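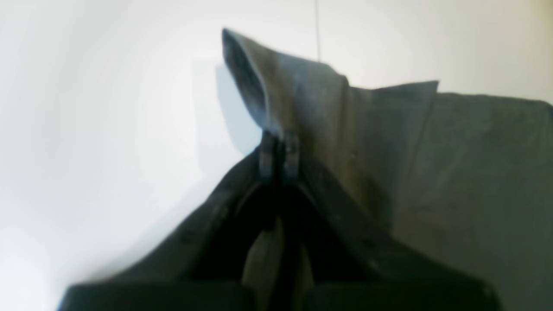
How a Laundry Chooses a Robot

An explainer for readers aged 8 to 12, from the Trotetmont Public Laundry learning pages

Every day, hospitals, swimming pools and care homes use a great many towels and sheets. When these are dirty they are sent to a laundry. Large machines wash them and large machines dry them. After that, each piece has to be picked up, opened out and folded, and in most laundries this part is still done by people.

Trotetmont Public Laundry is planning to buy a robot to help with folding. Buying a robot is a big decision, and it takes many months. This page explains how such a decision is made. Words in capital letters are explained in the word list at the end.

Why is folding hard for a robot?

A brick is easy for a robot to pick up. It has the same shape today as it had yesterday, and it does not bend when it is squeezed.

Cloth behaves differently. If you drop a towel on the floor ten times, it will land in ten different shapes. Its corners may be hidden underneath, or folded over. A robot that folds towels must first find a corner, then hold it firmly without letting the rest of the cloth slip. People learn to do this when they are very young. Robots need a great deal of practice.

The part of a robot that does the holding is called a GRIPPER. Some grippers have two fingers, which close together like your thumb and first finger. Others use suction, like a vacuum cleaner. Choosing the right gripper is one of the first questions for a buyer.

Step 1: Decide what the job is

A buyer should not begin by looking at robots. A buyer should begin by looking at the work.

At Trotetmont, the person in charge of planning is Sulastri Mangundap. She spent a week in August standing beside the folding tables with a notebook. She wrote down which items were folded, how large they were and how long each one took. She found that 57 out of every 120 items were plain bath towels of one size. The others were sheets, gowns, pillowcases and a number of odd things such as curtains.

This was useful to know. A robot that can fold only bath towels costs less than a robot that can fold everything. The laundry decided that its first robot would fold bath towels, and that people would go on folding the rest.

Step 2: Write it down

Next, the buyer writes a list of what the robot must be able to do. This list is called a SPECIFICATION. Companies that sell robots read it carefully, so it must be clear.

Part of the Trotetmont specification reads as follows:

The robot must pick up one towel at a time from a pile.
The robot must fold at least 40 towels in an hour.
The robot must stop when a person steps inside the marked area.
The robot must fit in the space beside the second drying room.
Staff must be able to clean the gripper fingers without special tools.

Notice that the list does not say "The robot must be good" or "The robot must be fast". One person's idea of fast may be very different from another's. A number can be checked.

Step 3: Work out the whole cost

Suppose you are given a rabbit. The rabbit is free, but you will need a hutch, hay, bedding and visits to the vet. A robot is similar. The price of the robot arm is only one part of what must be paid.

A BUDGET is a plan for spending money. The laundry's budget for its robot has these headings:

The arm and its gripper
The cameras and the computer
The table and the safety fence
Fitting everything and connecting the electricity
Lessons for the staff
Spare parts, especially gripper fingers
Repairs and yearly safety checks
Electricity
Money kept aside for surprises

The last heading matters. Something unexpected nearly always happens when new equipment arrives. A doorway may be too narrow, or a floor may need to be made level.

Gripper fingers have a line of their own. They press and rub against cloth all day long, so in time they wear down and must be changed. A finger is a small item, but a laundry that has no spare ones may have to wait for a delivery while the robot stands still.

Step 4: Ask more than one company

A written offer with a price is called a QUOTATION. The laundry has asked for quotations from three companies, named Cornar, Mandagi and Girnovo. Each was sent the same specification, so that the answers can be compared fairly.

The lowest price does not always win. One offer may include lessons for the staff and another may leave them out. One company may promise to send an engineer the next day, and another may take two weeks.

Step 5: Hold a trial

Before paying for a robot, a buyer should see it do the work. Each company will be given 121 of the laundry's own towels. Old towels will be mixed with new ones, as they are on an ordinary day. Staff will record how many are folded properly, how many are dropped and how many times a person has to help.

The staff who fold towels now will also be asked for their opinions. They know which towels are awkward and why.

What happens to the people who fold?

Many children ask this question when they visit us. The robot will need people to load it, check its work and clean it. Trotetmont has agreed that no member of the folding team will lose a job because of this purchase. Some will be taught to look after the machine. Other workplaces may decide differently, and it is fair to ask them about it.

Try it yourself

Put a hand towel in a heap on a table. Using only one finger and the thumb of each hand, find two corners and fold the towel in half. Now try it with your eyes closed. Write down which parts were difficult. You have begun a specification.

Word list

BUDGET: a plan that shows how money will be spent.
GRIPPER: the part of a robot that takes hold of things.
QUOTATION: a written offer that states a price.
SPECIFICATION: a clear list of what something must be able to do.

Page last checked: Wed 7 January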